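Wool shrinkage, part two

April 4, 2025

The first post on this covered felting, the kind of shrinkage most people mean when they say a jumper has been ruined. This one is on relaxation shrinkage, a separate mechanism and one that gets blamed on the washing machine more than it deserves.

Knitted fabric comes off the machine under tension. The loops are pulled longer than they want to be, and if the cloth is pressed and rolled in that state the strain is set in. The first time it gets properly wet, the loops go back towards their resting shape. Length drops, width sometimes grows. No agitation is needed. A bucket will do it.

I cut test squares from a Rautiainen merino jersey, 500 mm on the warp-side edge, marked with cotton thread because the pen I used in August bled. They were soaked at 20 degrees, drained and dried flat on a towel.
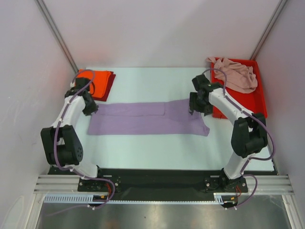
Lengthwise change on the jersey was 2 per cent after one soak and nothing I could measure after the second. The Gredus cotton rib was worse, and it kept moving through the third. Anneli Saarela wrote to say her rib behaves the same way unless it is tumbled — I don't own a dryer, so I can't check.

Drying flat matters more than the soak temperature. A wet jersey on a line carries its own weight in water, and the length you measure afterwards is partly the length of the hang. The 60 degree wash on the Hillard care label I have left alone for now, as that brings felting back into it and the two effects can't be separated with a ruler.

Next: woven cloth, once the Larnard flannel arrives.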